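Sunday, after lunch

Second go at the Stikham glue, the one that is meant to hold damp oak. The leaflet says full strength in five hours. I don't believe it. Last time I gave it seven and the joint still came apart in my hands with a bit of a twist.

Cut fresh test strips from the same plank, wiped them down, clamped them in pairs. Ondden glue on one lot as a check, same clamps, same shelf by the window. Wrote the start time on each in pencil, which we forgot in April and then argued over.

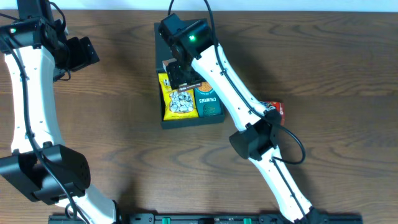

The other thing that bothers me is the damp meter. The Purves one reads two points higher than the old one on the same bit of wood, and I can't say which is wrong. Until that's sorted, "damp" in these notes means very little – could be anything.

9 pm. Pulled the first Stikham pair. Went along the glue line, hardly any torn fibre. Ondden pair broke in the wood. One pair each proves nothing, so the rest stay clamped overnight. Please don't move them.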